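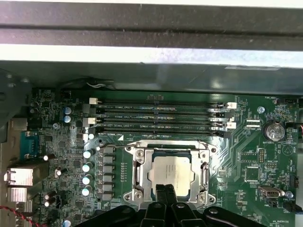

Empty memory slots, with the processor socket just below them.

Old computers: what to bring, what to wipe and where it goes
June 21, 2021

The Stakutbridge electronics drop-off took in 1,032 items between the start of March and the end of last week. Of those, 519 were desktop computers and most of the rest were monitors, printers and laptops. Iwona Pawłowska, who runs the depot for the shire, had budgeted for half that. The extra shipping container beside the green waste bay is there for the overflow and will stay until spring.

A good share of the desktops came from offices clearing out ahead of the end of the financial year. Van Damme, the accounting practice on the main street, sent a full ute load. The high school sent the machines from its old library, which had been in a storeroom since the move to laptops.

So far 114 of the desktops have been fixed up and passed on to households through the loan program. The others have gone for parts or to the metal recycler at Flureck. Power supplies and hard drives are the parts that run out first. Memory is easier to come by, but older sticks don't fit newer boards and there is a bin of them at the depot that will probably never be used.

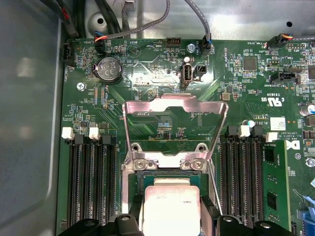

WASTE AND RECYCLING

Before you drop anything off, please take your files off it. The depot wipes every drive that comes through the gate, but it can't retrieve photos or tax records once that is done, and there were two upset phone calls in March over this. If the computer still starts, copy what you want to a USB stick or an external drive and sign out of your email and any shopping accounts. If it doesn't start, a repair shop can usually pull the drive and copy it for a fee. Gulitz Repairs beside the newsagency does this and so does the shop at the Flureck turn-off.

You are welcome to remove the drive and keep it. Tell the attendant when you hand the machine over so it can be tagged. Computers without a drive are still accepted.

Accepted at no charge: desktop towers, laptops, flat monitors, keyboards, mice, modems, routers, cables, phones and tablets.

Accepted with a fee: large printers, photocopiers and the older glass-tube televisions. The fee is set by weight and paid at the weighbridge.

Not accepted in the electronics bay: whitegoods, microwaves, smoke alarms, solar panels and loose batteries. Batteries go in the yellow drum inside the office door. Please put tape over the ends of lithium ones. The fire at the Flureck yard in autumn started in a load of mixed scrap, and the insurer now wants every tub checked by hand.
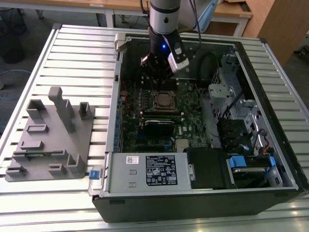

The other matter is the loan program itself. It is open to any household in the shire with a concession card, and to students at the high school or the TAFE annexe regardless of income. A loan runs for a year and can be renewed once. After the second year the computer is yours and we stop asking about it. Each one comes with a monitor, keyboard, mouse and power leads, and with a free office package already installed. There is no internet plan included, although the library can explain the low-cost ones.

The form is one page and can be picked up at the library desk. Rachid Hamdy handles the applications and says the wait at present is three weeks for a desktop and longer for a laptop — he has far more people wanting laptops than laptops to give them. If you have one in a cupboard with a working screen and a charger, it would be put to use quickly. Chargers matter more than people think. A laptop without one can sit on the shelf for months while we look for a match.

The shire has set aside $1,000 for parts in the coming year, which will mostly go on replacement drives. Lies Verbeke from the business group has offered to ask member firms for a regular contribution as well.

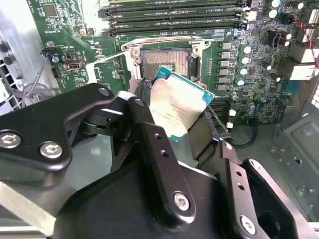
A processor close to its open socket, with the retention lever lifted.

Depot hours over winter are 8 am to 3 pm, closed on public holidays. Enter by the north gate while the culvert is being replaced. Large loads from businesses need to be booked a day ahead with Ward Michiels at the shire office so that the forklift is free.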